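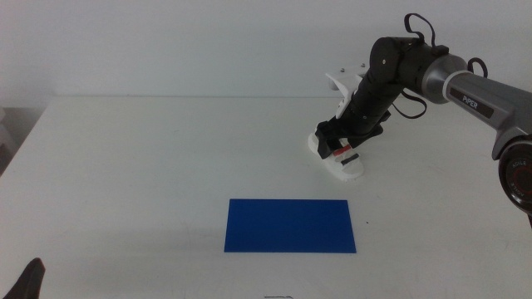

February 11, 2024
Clerwood student robotics, arm project notebook
Entry by Haoran Dai

Task for this block is still "flat pick": get the arm to lift the blue sheet off the white table and put it down again inside the outline on the Tunuletti course sheet. The sheet lies flush with the tabletop, so all the trouble is at the edge. Everything else in the pick we had working in October with blocks.

Setup today. Blue sheet near the middle of the table, long side along the front. White fingers on the gripper, the ones with the wide rounded pad. Start pose is up and to the right of the sheet with clear space between the fingertips and the sheet. I want everyone to use the same start pose from now on. Last week three of us had three different ones and the logs can't be compared. It is saved as start_b in the Pan folder. start_a is the old one, please leave it alone until Rūta has copied her runs out.

Speed limit set to 50 percent for anything above the table, lower for the last part of the descent. I tried it without the slow part first and didn't like the way the wrist settled, so the slow part stays.

Approach 1: come down past the near edge, press lightly, drag inward, hope the edge lifts. The rules allow dragging as long as the sheet stays on the table. Mostly the pad slides over the top. When I pressed harder the whole sheet moved with the pad and then I had to put it back by hand, which makes the next run useless unless it goes back in exactly the same place. Pencil marks at two corners would fix that. Ask before drawing on the table.

Approach 2: push the sheet to the table edge until part of it hangs over, then pinch from the side. Slower but it makes sense mechanically. Wrote the waypoints, did not get to a full run. The path takes around 600 ms longer than I planned at the second waypoint and I don't know why. Possibly the planner is inserting a stop. Check the blend setting.

Cable note: with the wrist steep like this, the loop under the elbow hangs down next to the wrist. Watch it if you bring the elbow lower than start_b. I put a floor on the elbow height in the config so it can't be done by accident.

Wrist camera. The color threshold picks up blue well enough, and blue on white ought to be the easy case. The harder part is what happens when there is something white in the middle of the view and blue on both sides of it. The blob finder then returns two regions and takes the larger one, and the center it gives is wrong. Wuredora's code has a merge step for this. I copied it over but it needs the rotation of the sheet as well, and ours assumes the sheet is square to the table. 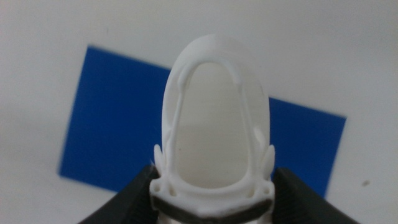
Rūta Kazlauskienė wrote in the margin that she would skip the merge and fit a rectangle to the outer edges only, since two straight edges and one corner are enough to get both the center and the angle. She also thinks approach 1 should get one more try with a shorter drag before we drop it.

Fine with both. The rectangle fit is less code than what I have. For the drag, start with 2 mm per step and log the pad height each time.

Threshold values as they stand are in the config under flat_pick. Exposure is fixed at 700, don't put it back on auto, the white table pulls everything down and the blue goes nearly black.

To do:
Blend setting at waypoint two
Rectangle fit (Rūta)
Short drag runs from start_b
Ask about pencil marks
Copy October block logs to the shared drive

Arm parked, power off at the switch.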